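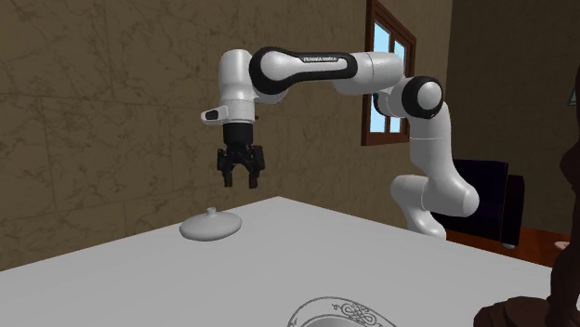 4. Adding a family story to the archive

This section explains how to record the memories of a relative and put them in your Candel family archive. You need a Candel account and permission to edit the family tree. If you can only read the tree, ask the person who started it to change your access.

4.1 Create the story

1. Open the tree and select the person who tells the story. Do not select the person the story is about. You will link that person in step 5.
2. Click Add story.
3. Type a title of no more than 30 characters. A place and a season work well, for example "Stundon, summers".
4. Type the story, or paste it from another program. One page holds 900 words. A longer text continues on a new page.
5. In the box People in this story, enter each name and choose the right person from the list.
6. Click Save draft.

Note: Women can be listed under the name they had at birth. Marcelle Carré, born Guérin, is found under both names if you filled in the two fields. If you filled in only one, the search looks only at that one.

4.2 Add places and dates

1. Open the draft and click Places.
2. Enter the name of the town as the teller says it. The present name goes in the second field.
3. For the date, choose Exact, Year only or Not known.

Caution: Do not guess a year to fill the field. The program puts the stories in order by this date, and a wrong year can place a child before her own parents.

4.3 Scan old letters

1. Remove staples and paper clips.
2. Set the scanner to 300 dots per inch, in color.
3. Scan both sides, also when the back has only an address.
4. Attach the files to the draft - the letter first, then the envelope.

Caution: Never press a folded letter flat with force. Old paper breaks at the fold.

4.4 Share the story

1. Let the teller read the draft before you share it.
2. Click Share and choose Family only or Everyone.
3. Click Confirm. Relatives with an account receive a message.

To take a story back, open it and click Return to draft. Comments from relatives are kept.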